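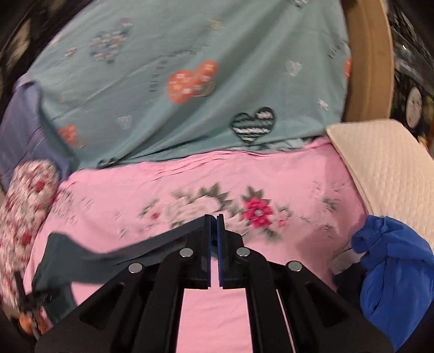
*Fig. 1. The two-finger hand gripper over a bed sheet, blue pads on the inner faces of the fingers.*

**Home build, handout 4: fingers, pads and soft stuff**

Sunday, July 2, 2023

Okay, so last time we got as far as the linkage and a lot of you went home with something that opened but wouldn't close straight. Bring it back, we'll fix it first thing. Then we move on to cloth, which I've been looking forward to for weeks!

Look at Fig. 1 before you touch your own. The side plates are flat and black with triangles and rectangles cut out of them, and the two long arms lean in toward each other so the fingers end up close together. Those silver screws in the links are the spots I keep nagging you about. If yours are cranked down hard the whole thing goes stiff and you'll blame the trigger (I did, for a whole evening). Snug, then back off a touch.

**Pads**

- Cut them a hair narrower than the finger. Overhang catches on everything.
- Wipe the finger face with alcohol, let it dry, press for a full minute.
- The Altberg tape holds better than the Ullalik one, at least in my garage in summer. The Ullalik peels more cleanly if you change your mind.
- Thin pads are fine for fabric. Save the fat foam for cups and boxes.

**Why a bed?**

A bed is a big soft table, and you already own one. The sheet gives a little when the fingertips push into it, so you can come in low and slide under an edge without jamming the tips. Try that on a workbench and you'll hear it. Long strips of cloth are the nicest thing to start on - they're forgiving, and you can pinch anywhere along them. Big crumpled heaps come later. With those, go for a ridge that sticks up and ignore the rest.

Watch out for busy prints, though. If you're going to use your recordings for anything later, a dark cloth on a pale sheet is way easier to pick out than flowers on flowers.

**Practice for the week**

1. Close the fingers on a single sheet of paper. It should hold along the whole pad, top to bottom.
2. Drag a strip of cloth from one side of the bed to the other, slowly, 2 hands' widths per second at most.
3. Fold something. Anything. A pillowcase is good.

My own log is at 108 grabs so far, and the Wilham group is already over 1000, so don't be shy with it.

The Onuoha plate files are in the shared folder, version 2. Please don't cut from the old ones, the finger holes are off. Bring your own hex keys!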